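Filed under: Short Fiction

The Weighbridge

Tímea Halász took over the weighbridge at Plindoren in January, when the man before her moved to the coast. The job came with a hut, a heater, a set of rubber stamps and a ledger that went back further than the computer did. Trucks came down from the quarry full and went back up empty, and she weighed them both ways.

She had worked for Vanhove before that, in the office, and had asked for something quieter. The weighbridge was quiet between trucks. She could hear the river if the heater was off.

The drivers didn't talk to her much at first. They handed down their slips, she stamped them, and they drove on to Hirance. One of them, an older man with a green truck, always stopped his engine on the plate. The others let theirs run. She asked him once why he bothered.

"My wife used to sit where you sit," he said. "She said the window shook."

The window did shake. Tímea had put a folded slip in the frame to stop it, and when she took it out that evening there was another one behind it, older, gone brown. It was for a load of gravel to Clirnard. The weight had been written in pencil and then written again on top in ink. The two figures were 200 kilos apart.

She put it in the drawer and thought no more of it until the end of the month, when she was doing the totals and the green truck came out light. It was not much, 300 kilos or so on a load, and only on the trips down. Going back up empty it weighed exactly what it should. She checked the plate with the test blocks and the plate was fine.

She looked in the old ledger then. She went back through a few winters, and it was there too, in a different hand. Every so often the green truck's weight had been put down in pencil and corrected in ink, and the correction always went up.

The next time he came through she walked out and stood beside the truck. It was raining. He rolled down the window.

"You're light again," she said.

"Am I?"

"You know you are."

He looked up the road toward the quarry. There was no one behind him. "There's a place by the second bend," he said. "The bank goes from under the road every year. I stop and throw a bit down. Vanhove won't pay for it and the county says it's Vanhove's road."

"How long have you been doing that?"

"Since a boy went over in a van," he said. "You'd have been in school."

She went back in and stamped the slip with what the plate said. He read it, folded it and put it behind the sun visor. He didn't say anything, and she could see he had expected that. 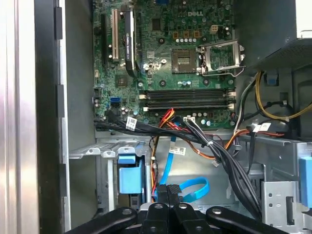
She drove up to the second bend on her own after work. It had stopped raining by then. She left the car on the wide part and walked along the edge. The bank was a long slope of gray stone, packed hard at the bottom with grass coming through, and looser toward the top. She tried to work out what it would come to, a few shovels at a time, and got as far as 3000 kilos for a single winter before she gave up. At the top was a shovel with its handle wrapped in tape, pushed upright into the gravel.

She stood there until a car came down with its lights on. It took the bend fast and kept well over to the outside, right along the edge, and the road held.

The letter from the office was dated 11/05/2023. It said that short loads had been noted on the Hirance run and asked the weighbridge to account for them. Tímea read it standing up. Then she sat down and wrote that the loads had been used to repair the road at the second bend, that this was the company's road, and that she could supply a list of the dates. She wrote that the work would need to go on, and asked who she should send the bill to for a new shovel.

She read it over, took out the part about the shovel, and then put it back in.

The green truck came down a little before four. The driver switched off his engine on the plate and handed her his slip. She wrote the weight in ink - 2 tons under the limit, a light load even for him - and stamped it.

"Bad up there?" she said.

"It was," he said, and started the engine.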